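Cladov Community Meals: progress report to the Wakico Fund
Period: spring and summer, up to the end of August

Dear Ludmila,

What a few months we've had! When you agreed to back the home cooking courses we were hoping to fill one group. We have filled 3, and the fourth starts as soon as the school kitchen at Jamel is free again.

Money first, as you asked. The first payment is spent, apart from 700 set aside for winter ingredients. Most of it went on food, the rest on hall hire and printing the recipe booklet (the second print run came out much better than the first, the beans page is finally the right way up).

The courses run over 5 sessions. People learn a soup, a flatbread, two stews and a tray bake, then choose the last dish themselves. The Zulu Street group chose dumplings and made such a quantity that the bus home smelt of onions, or so we were told by the driver, who has now asked to join. Attendance held up well even in the hot weeks, and the evening group asked to start at half past six so that people on the late shift could come. We've done that and it suits everyone.

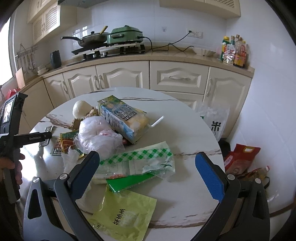
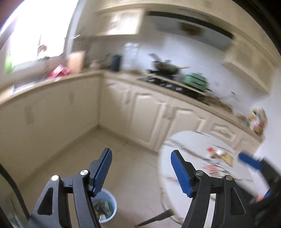 Teaching in people's own homes has been the best surprise of the year. We began it for those who found the halls too far or too noisy, and the sessions are slower and much chattier, with neighbours dropping in halfway through. The kit list is short: one good knife, one deep pan, scales and a board. A round table like the white one here is lovely for shaping flatbreads, as everybody can reach the middle and see what the others are up to. We would like to offer 4 more home courses before Christmas if the second payment allows it.

A few things have gone less smoothly. The vegetable delivery was late twice in June and we ended up buying from the corner shop at corner shop prices. We've changed supplier and it has been fine so far. The childcare corner at Jamel is still waiting for its safety check, so parents of small children have had to take turns, and I'd like that sorted before the autumn.

The updated budget and the booklet are attached. Do come and eat with us, any evening group will be delighted to have you!

With warm thanks,
Hedvika Ondrejka
Course coordinator, Cladov Community Meals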